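Fingerless Gloves, and Other Things That Get Me Through Fall Cleaning

Every October I get the itch to pull everything out of the laundry room and put it back in better order, and every October I remember what a weekend of gripping and scrubbing does to my hands. 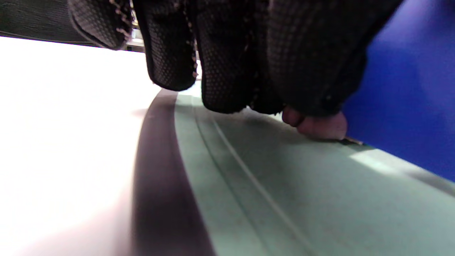 Gloves first

I used to do all the dry jobs barehanded, and by evening my knuckles looked like I'd lost a fight with a cheese grater. Now I keep a pair of knit fingerless gloves on the shelf for carrying, shifting and sorting. Having a bare fingertip is wonderful for feeling along a rim, picking off a price sticker or finding the spot where a lid wants to let go. Knit soaks up water like crazy, so for anything with suds I switch to rubber. Wash the knit ones inside out, in cold water, and dry them flat. Mine went through the dryer once and came out about right for my niece's doll!

Scuffs on matte plastic

Matte plastic hangs on to every smudge (whoever decided that soft muted colors were the thing for household stuff did not have my dust). I start with a dry brush, an old paintbrush is perfect, and get the loose bits off before any water goes near it. Wet dust just turns into gray paste in the corners.

Then a squirt of dish soap in warm water and a soft cloth. If there are scuffs left, make a paste from 2 spoonfuls of baking soda and a little water, rub very lightly in circles, and rinse. Try it on the bottom first. Magic erasers work too, but they left a shiny patch on my Saritz wash tub that I still see every time the light comes in, so go easy.

Rims and seams

The curled-over edge is where the real dirt lives. Wrap a thin cloth around a butter knife and run it along the underside, all the way around. My neighbor Visitación Cordero uses a wooden skewer for this and swears by it. I snap mine.

Pick it up properly

Curl your fingers over the rim and hold on with the whole hand, one on each side if it's full. Carrying a heavy tub by one edge is how I cracked my first one, with over 23 pounds of wet towels in it, on the stairs. Two trips, please!

Putting it all back

Let everything dry completely before you stack it. I slip a sheet of newspaper between tubs so they don't grab each other, and if two are already stuck, put cold water in the top one and stand the bottom one in warm water for a few minutes. Give a little twist and they usually part.

The Haseo shelf gets the big things, the Bíró basket gets the cloths and brushes, and the gloves hang on a hook by the door where I can find them. Next up is the cupboard under the sink, and I've been putting that one off since spring.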